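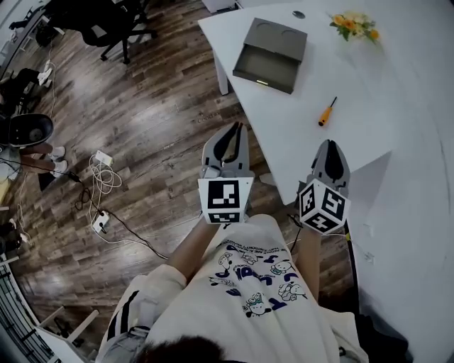
Die Glocke aus dem Fährhaus

Als die alte Fähre in Sadinport im Oktober zum letzten Mal anlegte, fehlte an der Brücke bereits die Schiffsglocke. Der Betreiber Doolan schrieb sie als verloren ab. Jetzt ist sie wieder da: Ein Spaziergänger fand sie in einem Graben hinter dem Fährhaus, eingewickelt in eine Wolldecke.

Der Finder heißt Malcolm Kettle und wohnt drei Straßen weiter. Er hielt das Bündel zunächst für Müll und wollte es zum Wertstoffhof bringen. »Dann hat es geläutet«, sagt er. Auf dem Rand der Glocke steht die Nummer 1276, mit der sie auch im Inventar der Reederei geführt wird.

Wer sie abgeschraubt hat, ist offen. Die Polizei nahm den Fund am 7. Februar 2023 auf und bittet um Hinweise, eine Anzeige gegen Unbekannt läuft weiter. Am Metall fand sich ein kleiner Riss, der Klöppel ist unversehrt.

Kettle bekam von Doolan 40 Euro Finderlohn – und eine Freikarte für die neue Fähre nach Varnen. Die Glocke liegt vorerst im Büro am Anleger und kann dort zu den Öffnungszeiten angesehen werden. Ob sie auf dem neuen Schiff wieder aufgehängt wird, will die Reederei im Frühjahr entscheiden.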